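How to keep a snack box at home without eating it all by Tuesday

By Stojan Vlachou

Most advice on snacking assumes you have willpower. I don't, so I've had to make do with a box and a set of rules. I've run the system since January, and my household of three now gets through one shop's worth of snacks in a fortnight. It used to take us an evening and part of a film.

What you'll need: one lidded box you can see into, a marker pen, some sticky labels and a kitchen scale if you're the type.

Step 1. Empty the cupboards

Get everything out. Everything, including the bag behind the flour that you've been pretending is a baking ingredient. When I did it I found 63 separate packets, 19 of them past their date and one a cereal bar from a hotel that has since become flats.

Bin the stale stuff. Crackers which bend are not crackers.

Step 2. Sort by how fast they go

Forget sweet and savoury. Make one pile of things that get eaten on sight, one of things that get eaten when the first pile has gone, and one of things bought by an optimist. Rice cakes live in the third pile and will outlast us all.
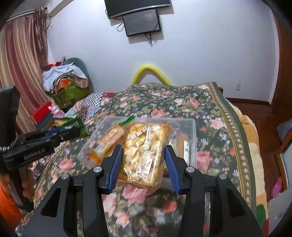 Small wrapped portions are your friends. A large bag has no natural stopping point apart from the bottom. If you do buy large, split it into portions the day you bring it home, and do it after a meal.

Step 3. Set a weight

I allow 900 g in the box at any time. You can go by eye, but my eye turned out to be a generous judge. Weigh the empty box first and write the figure on the underside, or you'll do what I did and allow yourself 510 g of plastic.

Step 4. Pack it

Lay flat packets along the bottom and stand the rest upright like files in a drawer. Anything crumbly goes on top. Put the second pile at the front, so that greed at least has to lean over.

Check each seal as it goes in. Give the packet a gentle squeeze: it should push back a little. If it sighs at you, eat it today and consider that a perk of the job.
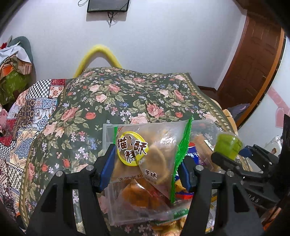 A clear snack packet with a bright green seal.

Step 5. Choose where it lives

The kitchen is the obvious place and the worst one, as you're in there nine times a day anyway. Try a bedroom shelf or the cupboard on the landing. Keep it out of the sun and away from the radiator, especially if there's chocolate in it. Don't put it under the sofa. You'll be sitting on it, and you'll know.

Step 6. Refill on one day only

Ours is Thursday. If the box is empty by Monday, it's empty until Thursday, and people may stare into it as long as they like.

Troubleshooting

Everything tastes of onion: you've put an open packet in with the others. Clip it and give it its own tub.

Someone is hiding empty wrappers in the box: label the lid with names. It won't stop them, but it makes the argument shorter.

The rice cakes are still there: yes.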